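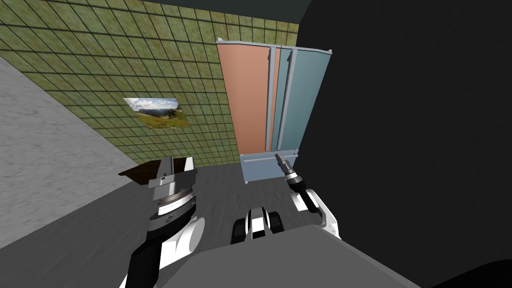 The simulated room used by the Stidness students, with the robot's two arms in front and the cabinet beyond.

Home News Schools Sport What's On Letters Contact

Stidness students train a robot that exists only on screen

Students at Stidness Sixth Form in Damden are teaching a two-armed robot to open a cabinet, and they are doing all of it on the computers in the maths block.

The after-school robotics club has entered this year's Kiltus Challenge, a contest for schools and colleges in which every task is carried out in simulation. Teams are given the same robot and the same set of rooms, and have until July to get it working through a list of household jobs. The first is to go up to a cabinet, take hold of a handle and pull the door open without knocking into anything.

The club meets on Mondays and Thursdays and has three teams, each working on a different part of the job. One team handles driving the robot into position. Another works on the arms. The third looks after scoring, and writes the short programs that decide whether an attempt counts.

Irfan Pasaribu, who teaches computing at the school and runs the club, said the students had chosen the simulated contest over a wheeled robot kit after a vote before Christmas.

"With a kit you get one robot between all of them and most of the evening goes on waiting for a turn," he said. "This way everybody has a robot. They can crash it into the wall and press reset."

The room the club has been practising in has green tiles on the back wall, with a small landscape picture hung on them. The cabinet has one orange door and one blue-grey door, with the two upright handles close together in the middle, and a drawer or base section underneath with a handle of its own.

Those handles have taken up most of the term so far. Because they sit side by side, a gripper that comes in at a slight angle can catch on the wrong one, and under the Kiltus rules opening the wrong door scores nothing. The students first tried sending the arm straight at the handle from wherever the robot had stopped. They now bring it to a point in front of the door, turn the wrist, and then move in slowly.

The club keeps a log of every scored attempt on a shared spreadsheet. By the end of last week it had reached 102, of which 45 were full passes. To go through to the final round a team has to show 50 passes in its log and then do the task again while a judge watches over a video link.

Mr Pasaribu said the number of passes had gone up since the students began looking at the failed runs one by one.

"At first they would change six things and run it again, and if it worked they had no idea which change had done it," he said. "Now they change one thing and write it down. It is slower and they complain about it, but the log is a lot better than it was in the autumn."

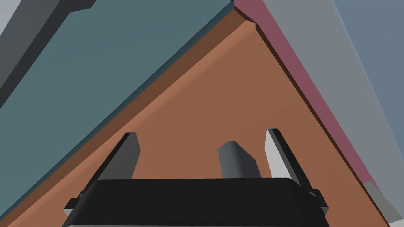
A close view from behind one of the grippers in the simulation, with its two fingers apart.

Much of the checking is done from views like this one, from just behind the gripper. The students can put a view of the whole room on one monitor and the close view on another, and step through a run a little at a time.

The wide view is best for seeing whether the robot has stopped too near the furniture. The close view is used for the last part of the approach, when the arm can hide the handle from the other viewpoint. Students on the arms team said it took them several sessions to get used to it. When the gripper is near a door, the whole screen can fill with one or two colours, and it is easy to lose track of which way is up.

The software the club uses, Lakatos, is provided free to entrants for the length of the contest. It will run on the school's ordinary desktop computers, though the older ones in the second row struggle when both views are open. The club has asked the school for better graphics cards for those machines and expects an answer after half-term.

The students do not steer the robot by hand during scored attempts. They write a set of instructions beforehand, start the run and let it play out. If an arm touches the wall or the robot stops for too long, the attempt ends and goes down as a fail. Practice runs are not scored, and for those the students may move each arm with the keyboard.

A second task will be released to teams once they have cleared the first. Kiltus has not published the details, but entrants have been told that it will use both arms together. The Stidness club has done very little with that so far. In most of its cabinet runs the second arm is simply held out of the way, and the team has had some trouble with that too, as an arm left in the wrong place can bump the furniture when the robot turns.

Mr Pasaribu said he would like the club to spend a few weeks on two-armed work before trying for the final round, even if it meant sending the log in later than other schools.

"Some of them want to get it sent off as soon as they have the passes," he said. "We'll talk about it on Thursday. It's their entry."

The club is open to students in both years and no experience of programming is needed. New members usually begin with the scoring team, where the programs are short, and move to the arms or driving team when they want to. Sessions run from 3.45pm in room M6 and finish in time for the late bus.

There will be a chance for families to see the project at the school's open evening in the spring, when the students plan to run cabinet attempts live on the hall screen. Visitors will be able to try moving the arms themselves on two computers at the side.

Students who would like to join should speak to Mr Pasaribu or leave their name at the school office.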